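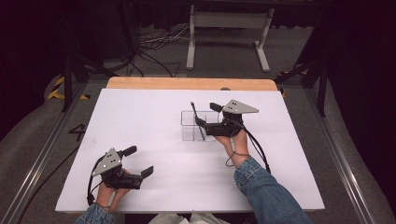
The General Nobody Fired

Apr 27, 2024

Every army has one commander it should have sacked and promoted instead. Roman Kwiatkowski's new history of the Belus campaign spends 40 pages on such a man, and I finished them wanting to demote him myself.

The general lost 2,000 men at a river crossing he had been told, in writing, was flooded. The government gave him a medal in May. Firing him would have meant explaining who hired him.

Hülya Gezer, reviewing the book, calls this a tragedy of loyalty. I'd call it paperwork. A dismissal needed 15 signatures and the medal needed one.

Kwiatkowski is gentler than I am, but then he had to live with the fellow for 152 footnotes.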